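Recording hand-guided demonstrations for the Pororik table set

Scope

This page covers kinesthetic recording with the Pororik tools: an operator moves the arm through the task and the software logs joint positions, gripper width and both video streams. Remote control with the Dvorak leader arm uses the same file layout and is covered separately at the end.

Before recording

1. Start the logger and confirm that both streams report the same clock. Drift above 17 ms makes the episode unusable.

2. Lay out the objects. Positions should vary between episodes, but the colander stays within reach of the arm without a base move.

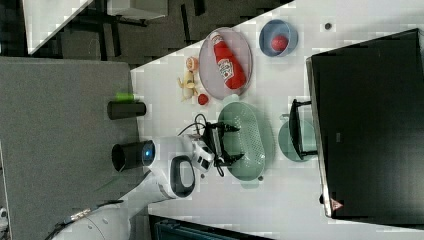 3. Switch the arm to guided mode. Support the wrist with one hand before releasing the brakes.

Recording an episode

4. Hold the start pose for 2 seconds. The trimming script looks for this pause.

5. Guide the arm by the ring handle near the wrist. Keep fingers and sleeves out of the wrist view.

6. Approach the colander from above with the gripper open. Slow down over the last part of the approach. Operators tend to rush here, and the policy copies the speed.

7. Check the wrist stream before closing on the rim. Drainage holes should be legible as separate dark marks. Glare on the glossy green surface is acceptable as long as the hole pattern can still be read through most of it. If it can't, lower the overhead light and restart the episode.

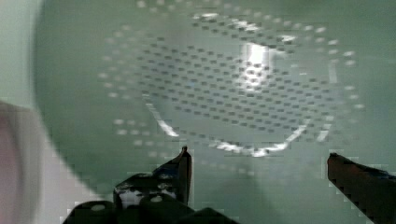

Ulitow wrote in to say that step 7 is too strict for remote control: with the leader arm, a pause long enough to inspect the stream leaves a flat section in the trajectory, and the trained policy learned to stall above the rim. Checking the glare once per layout, before the first episode, removed the stall.

For leader-arm sessions, follow that procedure. For hand guiding, keep step 7 as written and let the script cut pauses longer than 5 seconds.

The current Plenmont release contains 363 episodes, all hand guided.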